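Trucos para guardar aperitivos en una caja, sacados de un ensayo con pinzas de mano

En el ensayo de Hutell se grabaron 200 repeticiones de una tarea doméstica: meter bolsitas de aperitivos en una caja de cartón con una pinza en cada mano. Con esas grabaciones se entrena después al robot. Lo que mejor funcionó sirve también en casa.

Sujete cada bolsa por el centro, no por la punta – así cuelga menos. Deje la caja abierta del todo.
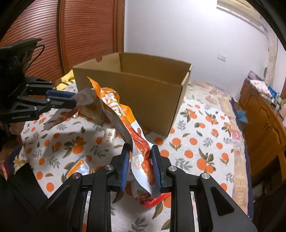 Nele Geerts comenta que en su cocina probó lo mismo con sobres de sopa y que le fue mejor empezar por los más largos.

El orden también se comparó en el ensayo. Con las bolsas largas al final hubo 9 cajas que rehacer; con las largas al principio, dos.
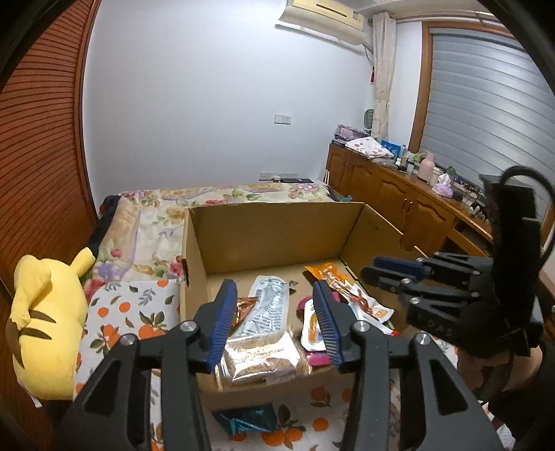

Las piezas rígidas van tumbadas en el fondo y las blandas rellenan los huecos. Si una bolsa se resbala, suéltela y vuelva a cogerla – corregir a medio camino costaba más tiempo.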